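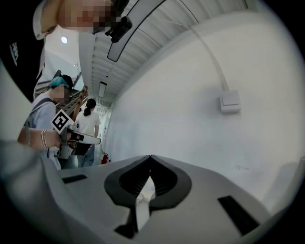 Session 3 handout: Site demonstration, hand-held grippers

These notes go with the demonstration hosted by Sullance and should be read before the lab on trajectory replay. The speaker was Maëlle Wong, with Eftychia Zervas handling the practical part. Slides are not distributed. Anything marked "required" below can come up in the written report.

1. Purpose of the tool (required)

A hand-held gripper lets a person record a manipulation task without a robot present. The operator closes the fingers on an object, moves it, and releases it. The camera on the tool stores the view over the fingers for the whole motion. The recording is later converted to a sequence of gripper poses and finger widths, and a policy is trained on those values.

The comparison made in the talk was with teleoperation. Teleoperation gives joint data directly, but the arm has to be on site, powered and supervised. The hand-held tool goes wherever a person can go, including corridors and storage rooms. The price is that poses must be estimated from video and inertial data, and the estimate can drift.

2. Parts to recognize

Housing: light-colored plastic shell that carries the handle and camera.
Fingers: the contact parts. Compliance matters more than grip force for light objects.
Marker: a square black-and-white pattern. Its corners are detected in the video, and with a known side length and a calibrated camera they give position and orientation.

The tool in the operator's hand in the opening picture has a marker mounted on top, tilted at an angle. Tilt as such is not a fault. Detection suffers when the pattern is seen nearly edge-on, when it is blurred by fast motion, or when a light fixture reflects off the print.

3. Recording procedure as demonstrated

3.1 Check free storage and battery. A session was stopped in January over a full card, and the last takes could not be recovered.
3.2 Record the calibration clip. Move the tool slowly through the work area and include some rotation about each axis.
3.3 Open and close the fingers fully, 2 times, so the width range can be read from the video.
3.4 Perform the task at a steady pace. No pauses in midair.
3.5 Return to the start position before ending the take.
3.6 Label the take on the spot. Labels added later were the largest source of errors in the Butora set.

4. Remarks on the environment

Visual tracking depends on texture. Smooth pale walls offer few features, and a corridor adds a second difficulty: most usable features lie along one direction, so motion toward the far end is poorly constrained. Small fixed items such as a switch box, a cable conduit or a fire extinguisher do help - they are distinct and do not move. People do move, and features found on them should be rejected by the tracker.

5. Figures quoted

The Butora set holds 868 takes. Wong put the working minimum for one simple pick-and-place task at roughly 300 takes, given varied start positions. The Viklund set was recorded in a single room and did not transfer well to other rooms.

6. Open points from the discussion

Finger wear was raised. Zervas replaces the pads on a fixed schedule, but no measurements of the effect were shown. A question on synchronizing two tools was answered only in part; see the Clerel manual, section on shared time base.

7. For the report

Describe one task that suits this method and one that does not, with the reason in each case. Estimate the pose error you would accept at the fingertip and state how you would check it. One page, plus a sketch of the work area with the position of lights and fixed features. Submit through the course page.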